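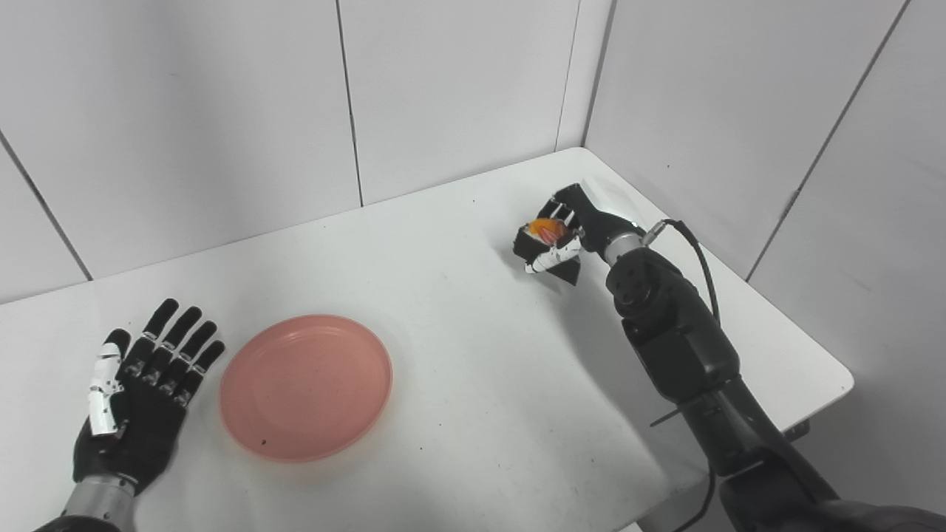

Velcombe has stopped all two-armed work on its table-clearing robot, Primlow, after the right hand refused to let go in January. I popped in to hear about it from Georges Semaan, who looks after the safety side, and came away knowing far more about fingers than I'd planned!

The job is a simple one on paper: pick something up, carry it over, put it on a plate. On the bad run Primlow got as far as the plate and then just kept squeezing. The software said the hand was open, the motors said otherwise, and the arm set off back across the table with everything still in its grip. Georges hit the stop button, but it took 3 seconds for the fingers to go slack (it should be more or less instant). He was cross about that, and I don't blame him.

The team has since gone through 435 recorded runs and found the same mismatch in 22 of them, mostly late in the day when the hand had been going for hours. Their best guess is a sensor in the wrist that drifts as it warms up. A replacement part is on order from Karaki, and the stop circuit is being rewired so it cuts power to the fingers as well as the arm.

No one was hurt, I'm glad to say. For now people have to stay behind the line on the floor whenever the arms are live, and Georges wants about 700 clean runs before he'll lift that. I did ask how long that might take. He laughed and went to put the kettle on.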